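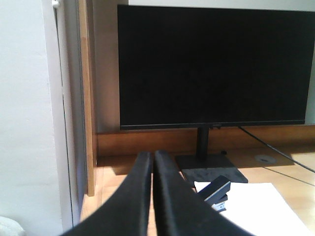 Workshop Handout 4: Commissioning a Two-Finger Gripper on a Shared Bench
Instructor: Efe Abubakar
Kurudum Community Workshop, January session

1. Scope

This handout covers the first supervised runs of the Urkuvier arm, which members have assembled over the past two units. Participants should have completed Handout 3 (wiring and joint limits) before attending. The arm kit remains the property of the workshop and may not be taken home. Members building their own arm at home may follow the same procedure, provided a second adult is present for all powered tests.

2. Preparing the bench

The bench is used by other groups and must be returned to its ordinary arrangement at the end of each session. Cables are to be routed behind the work area and kept outside the reach of the arm. Motor supply current is limited to 200 mA for the first run and raised to 300 mA only after the instructor has signed the log sheet.

Test materials are drawn from the following list:
Soft cloth, single layer
Printer paper, single sheet and stack
Stapler, closed
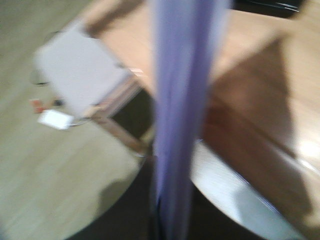
Cloth is attempted before paper. It tolerates a poor approach angle and will not mark the fingers. Wrist camera images recorded while the arm is traveling are often too blurred to be used for alignment. The control script should therefore pause before each alignment image is taken. The default pause is 396 milliseconds and may be lengthened in the settings file.

3. Control computer

The Chukwu control script is started from the command line and writes one log per run. Each log is limited to 3000 lines, after which a new file is opened. Participants must enter their initials in the header of the first file. 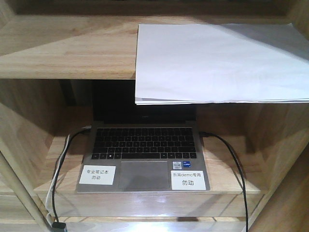 Any equipment labeled "勿动" (do not touch) is to be left where it stands, with its cables connected. Requests to use a reserved machine should be made to the instructor before the session begins.

4. Separating a sheet from a stack

This exercise is the principal task of the unit. The fingers are brought to the edge of the stack, opened slightly, and closed on as few pages as possible. Travau rubber pads may be fitted if the bare fingers slip. Record the finger opening, the motor current, and the number of sheets lifted. A result of two or more sheets is entered as a failed attempt, and the stack is squared by hand with the motors off.
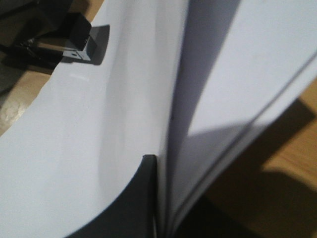
Figure 1. Gripper finger at the lower edge of a bent sheet, with the stack to the right.

5. To be submitted

One log file from the cloth exercise and one from the paper exercise
The completed record of finger openings
A short note on any change made to the settings file

Work is due at the start of the next session. Handout 5 deals with camera calibration.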